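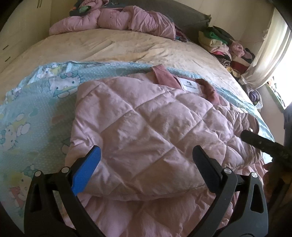 3 min read

10/16/22

Valentina is on day nine of her "winter capsule" and wants me to join her. The idea, as far as I can follow it, is that you pack away almost everything you own, live out of one drawer until spring, and come out the other end a calmer person with more money. She got it from a newsletter called Flonditia, which also sells the drawer dividers. I did point that out. She said I was being negative.

I read three back issues in bed this morning to be fair to her. One claims the writer saved $3,000 in a year by not buying clothes. I have never spent $3,000 on clothes in a year so I don't see how I could save it. Another says your closet "holds your old decisions." My closet holds the vacuum and Dad's fishing rods.

We use cookies to improve your visit. Accept / Manage choices

Still, I got the winter things out, mostly because the bedroom was 58 degrees when I woke up and the landlord won't turn the heat on till he feels like it. The pink quilted one is on the bed now. Flonditia would have me hold it and ask what season of life it belongs to. It belongs to cold weather.

Indrek called after lunch. He tried the same thing in July with his kitchen and ended up buying a second colander. He thinks Valentina will quit by Thanksgiving. I give it less, but I won't say so to her, she was nice about my birthday.

What bothers me is how sure they all sound. Not one letter in those three issues from a person who got rid of a good coat and then froze.

Need to call the landlord again tomorrow. Also buy mothballs, if they even work. Mom swore by cedar and her sweaters had holes in them all the same.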